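Bristton Table Rentals – FAQ

Do you deliver?
Yes. Free inside Bristton, $30 each way to Rengifo. Mustau is pickup only for now, sorry.

How early do I need to book?
60 days for weddings. May fills up first. Small orders, just call.

Is there a deposit?
Half up front, rest on delivery. Cards or check.

Can I put hot dishes right on the wood?
Please don't. Use trivets or a cloth – scorch marks come out of your deposit.

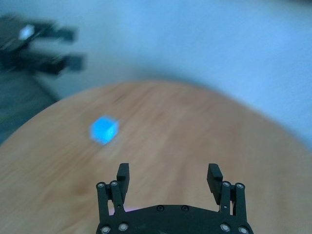

Wooden tabletop, no cloth.

What about candles?
Fine in a holder. Wax on bare wood is a $60 cleaning fee.

Do I have to clean them?
Quick wipe, thats it. No bleach, no scrub pads.

Can they stay out overnight?
Under a tent, yes. Open grass no. Rain wrecks teh finish.

What if I cancel?
Full refund up to 30 days before. After that we keep the deposit.

Prices updated February 5, 2018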